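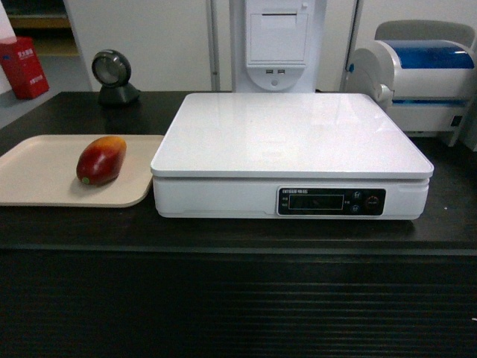 Weigh station upkeep, second half of the year

The weigh-and-label cell went in at the start of July. It does one job: an arm picks a piece of fruit off a tray, sets it on the scale, waits for a stable weight, and the label printer produces a sticker with the item code and the weight. The arm and its controller are from Astora. The script that ties the scale, scanner and printer together runs on a small PC under Datgate, our job logger. Mangoes are the standard test item because they are heavy enough to read well and they roll if you put them down badly.

I keep notes on the cell in a text file. What follows is the cleaned-up version as of 15 December 2022.

Scale

The scale has to be level before anything else is worth checking. I level it by the feet, with a bubble level laid on the plate in both directions. After leveling, let it warm up for 13 minutes, zero it, and put the check weight in the middle, then near each corner. If a corner disagrees with the middle by more than 2 grams, look under the plate for debris before blaming the load cell. Both times I had a bad corner it was a bit of dried fruit in the gap between the plate and the base.

The plate is glossy, and the depth readings on it are poor. I stopped trying to find the plate height by vision in the first week. The place height is now a fixed value, taught by hand, with a slow last stretch and a stop on the first rise in weight. The taught value is only good until somebody moves the scale, so it gets retaught after every cleaning.

The stable-weight check in the script was too eager at first. It took the first two matching readings, and with a mango still rocking you can get two matching readings that are both wrong. It now wants 19 in a row inside one display step. That costs a little time per cycle and I have not had a wrong label from this cause again.

Scanner and printer

The scanner stands at the back, behind the tray and left of the scale. The arm has to clear it on the way over, and the first version of the path did not. I raised the midpoint and put a keep-out cylinder over the scanner head with a generous margin. If you change the tray position, run the path empty at low speed first.

The printer needs more attention than the rest of the cell put together. Clean the print head with alcohol at every roll change. Check the label gap sensor if it starts feeding two labels at a time — dust does this long before the sensor fails. The Akl label stock we use now leaves less adhesive on the roller than the old rolls did.

Job 1417 in the log is the one to read if labels come out one item late. The printer had kept an unfinished label in its buffer over a restart, and every label after it was shifted by one. The fix was to clear the buffer at startup and have the script refuse to place an item until the printer reports empty.

Counter front

The front of the counter is ribbed from side to side, and crumbs and label dust collect in the grooves. Brush along the grooves with a soft brush, then vacuum the floor strip at the bottom. Do this with the arm parked and the scale covered.

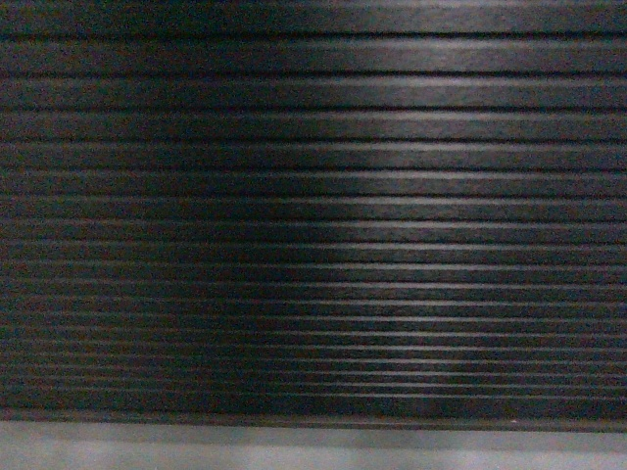 Still open

The Bimel gripper pads are due for replacement. They have gone shiny at the tips and the grip force has crept up twice to make up for it. The new set is the same shape in a softer compound, so the force limit will need to come down again before the first pick.

I also want a second zero check at the end of each batch. At present the script zeros at the start only, and any drift during a long batch goes straight onto the labels.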